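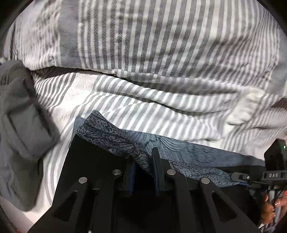 Striped blanket in cream, white and grey, with a dark grey garment on top.

Nuria Berhe has folded cloth for other people for a long time. First she worked in a hotel laundry in Simthorpe, where she says they folded 400 sheets in one shift. Now she has a small service of her own, Yilma, and she goes to people's homes and helps them with their cupboards and beds.

I asked her what is most difficult to fold. "Blankets," she said at once. "A shirt has a shape already. A blanket has only corners, and in a big one you must search for them." She begins with the hem. She follows it by hand until she finds a corner, and only then she lifts.

Stripes help her. "If the stripe is straight, the fold is straight. When it goes to the side, I open it and start again."
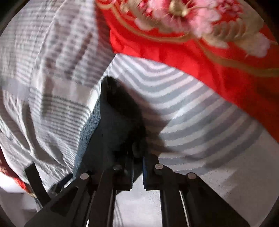 Mixed piles are the part of the work which she likes best. She does not divide them by size, as her old manager at the laundry wanted, but by how the cloth behaves in the hand. In such a pile she looks first for the strongest colour, for instance a red cloth with pink flowers among grey and white stripes, and takes it out. "After that my eyes are resting," she told me. "Then I can see which stripe belongs to which piece."

Does she ever iron? "In October, when the heavy things come out, a little. Not blankets." For an ordinary bedroom she needs 37 minutes, and she was quite exact about this number. Her own cupboard at home, she admitted, has waited since spring. "My sister opened it and closed it again. She said nothing, she is polite."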